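Alte Kirchenbücher und Gerichtsakten lesen: so fange ich an

Stand 2018-06-16, wird bei Gelegenheit ergänzt

Weil ständig Mails kommen, hier mal zusammengeschrieben. Thema: wie man einen Vorfahren verfolgt, der irgendwann mit dem Gesetz zu tun hatte. Mein Fall ist Sorcha Tennant, Dienstmagd, später Wirtin in Vestitz, zweimal wegen Hehlerei vor Gericht. Die Methode geht aber für jeden.

Was man braucht: Bleistift (kein Kuli, im Lesesaal verboten), Block, Lupe, Geduld. Laptop ist meistens erlaubt, vorher anrufen.

Schritt 1: Taufe, Heirat, Tod

Erst die drei Grunddaten. Immer. Wer gleich in die Gerichtsakten springt, hat nachher die falsche Person. Ist mir passiert, zwei Wochen an einer Namensvetterin gesessen. Name, Jahr, Pfarrei auf ein eigenes Blatt, Fundstelle dazu mit Band und Seite. Ohne Seite ist der Fund wertlos, den sucht man kein zweites Mal.

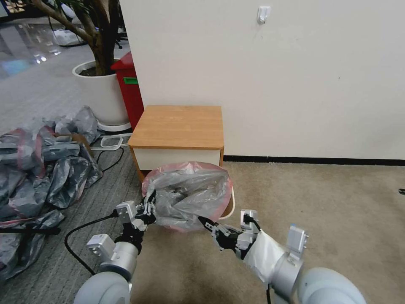 Schreibweisen alle notieren. Tennant, Tennand, Denant, einmal sogar Thenandt. Die Pfarrer schrieben nach Gehör. Also im Register auch unter D gucken und unter Th. Taufpaten mitschreiben!! Die tauchen später als Zeugen wieder auf, bei mir gleich mehrfach.

Schritt 2: das richtige Gericht finden

Vestitz gehörte erst zum Amt Brostamel, danach zu Skastumton. Die Akten sind nicht mit umgezogen. Heißt: zwei Archive, zwei Anträge. Auf einer alten Verwaltungskarte nachsehen, wer im fraglichen Jahr zuständig war, dann erst bestellen. Pro Tag gibt es in Skastumton höchstens 6 Einheiten, im August ist der Lesesaal zu.

Findbuch von hinten lesen. Klingt komisch, aber das Personenregister ist oft besser als die Titel. "Allerhand Diebessachen" kann 200 Blatt haben und der gesuchte Name steht nirgends auf dem Deckel.

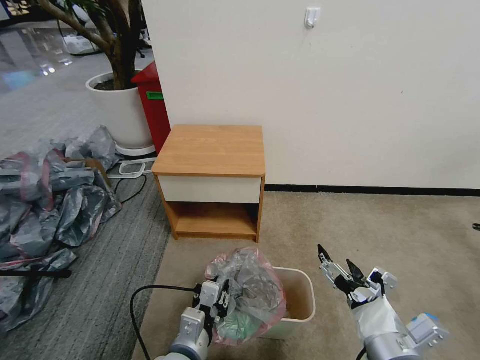
Schritt 3: die Akte selber

Nicht von vorn nach hinten abschreiben, dafür reicht der Tag nicht. Zuerst das Urteil suchen, meistens hinten. Dann das Verhör. Im Verhör stehen Alter, Herkunft, Stand, oft die Eltern. Alter nie glauben, immer mit der Taufe vergleichen. Sorcha hat sich beim zweiten Prozess vier Jahre jünger gemacht.

Kosten stehen auf losen Zetteln, die auch ansehen. Aus der Rechnung des Gerichtsdieners weiß ich, das sie im Winter saß und wer ihr Holz bezahlt hat. Christodoulou nämlich, der Händler, der angeblich gar nichts mit ihr zu schaffen hatte.

Schrift: wer Kurrent nicht kann, übt mit einem Alphabet neben der Seite. Nach 100 Seiten gehts flüssig. Lateinische Floskeln kommen dauernd wieder, eigene Liste anlegen.

Schritt 4: Legende und Akte trennen

Zwei Spalten. Links was erzählt wird (Ortschronik, Oma, Heimatkalender), rechts was belegt ist. In der Chronik ist Sorcha eine Räuberbraut mit Pistole. In der Akte geht es um Leinwand und einen Kupferkessel. Die Pistole kommt zum ersten Mal in einem Zeitungsartikel vor, lange nach ihrem Tod. Solche Sachen ruhig aufheben, nur eben links.

Schritt 5: ablegen

Abends gleich abtippen, am selben Tag. Nach einer Woche kann man die eigene Schrift nich mehr lesen. Dateiname: Ort, Jahr, Bestand, Blatt. Keine Umlaute. Kopie auf eine zweite Platte.

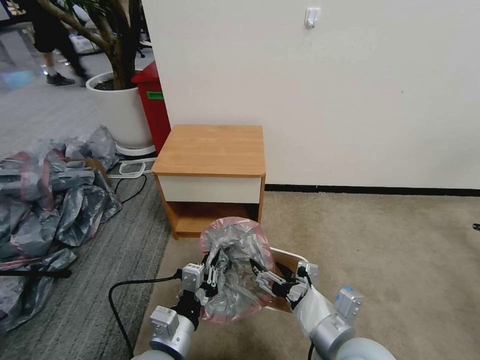 Grauer Müllbeutel mit rosa Rand

Noch zu den Gebühren: Kopien vorher anfragen, Preise ändern sich. Selber fotografieren geht in Brostamel mit Antrag, in Skastumton nicht. Den Antrag auf Verlängerung der Vorlage rechtzeitig stellen, sonst wandert alles zurück ins Magazin und man wartet von vorne.

Teil 2 mit den Steuerlisten kommt noch.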